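Grididgate Tabletop Collection – Progress Report, Second Period
Prepared by Idalina Barreto for the Foven program office
23 October 2018

Status

Collection is running at the Olvera site and is behind the plan by a little under two weeks. The delay comes from the calibration fault described below. Spending is within the approved amount for the period and no change to the total is requested.

1184 episodes have been recorded since the start of the work, of which 338 were recorded in this period. An episode is one attempt at one instruction, from the reset signal to the operator's stop signal. Failed attempts are kept and labeled as failures. They are stored with the rest and the training code decides whether to read them.

Task set

The task set has 18 instructions, up from 13 in the last report. The five additions all concern placing one item relative to another (beside, in front of, on top of, inside, away from). Single-item pick and lift was already well covered, and early training runs on the Oron policy showed little gain from adding more of it. Relative placement is where the policy still fails most often, usually by choosing the right item and the wrong destination.

Instructions are read to the operator from a list in shuffled order. The wording is varied by hand. Gumaro Cárdenas wrote the variants and checked them for cases where two phrasings could be taken to mean different things. Four were dropped on that ground. "Put it next to" was retained after some discussion, with a written rule for what distance is accepted.

Calibration fault

In March the camera-to-table transform was measured once and assumed fixed. During this period it was found to have drifted, most likely when the mount was retightened. The effect is small near the center of the work area and grows toward the corners. Episodes recorded after the retightening have been reprocessed with a new transform. Raw video and joint logs were not affected, so nothing had to be recorded again. A check against a printed target is now done at the start of each session and the result is written to the session header.

Two further items from the fault review remain open:
Clock offset between the camera and the controller is corrected in software only. A hardware trigger has been quoted but not ordered.
The session header is still typed in by hand and has no format check. Typing errors have been found and fixed in three sessions.

Layouts

Items are laid out by the operator before each block of episodes and stay in place until the block ends, apart from whatever the instruction moves. Each layout mixes rigid and soft items and leaves open surface between them for placement. Soft packaging has been given a larger share, as grasp width on such items is poorly predicted by the current model. Cans are laid on their sides in part of the layouts and stood upright in the others.
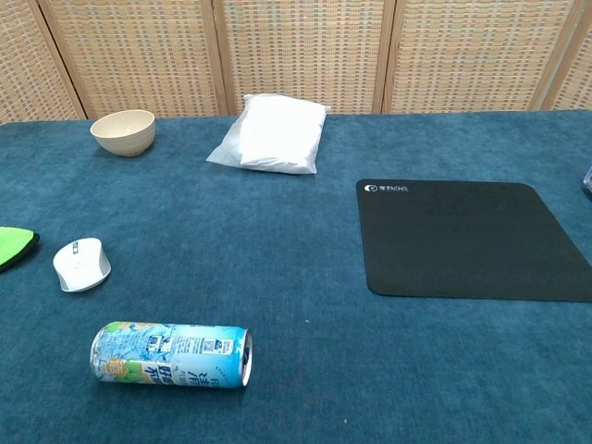 Can the period's episodes be used for training before the review is closed?
The reprocessed episodes can be used now, and the open review items affect only timing and record keeping.

Labeling

Success labels are assigned by a second person who did not operate. Where the labeler and the operator disagree, the episode goes to a short queue that Cárdenas clears at the end of the week. Most disagreements are over placement distance – the written rule has reduced them but some operators still judge by eye. Text labels for the items use a fixed vocabulary. Color words are kept in a separate field so that they can be left out of an instruction during training.

Next period

Finish the relative placement instructions at the same episode count each.
Order the hardware trigger, subject to approval of the quote sent with the last invoice.
Add a format check to the session header.
Train the Oron policy on the combined set and report results by instruction, with the March policy as the baseline.

A decision on the trigger is needed before the next invoice.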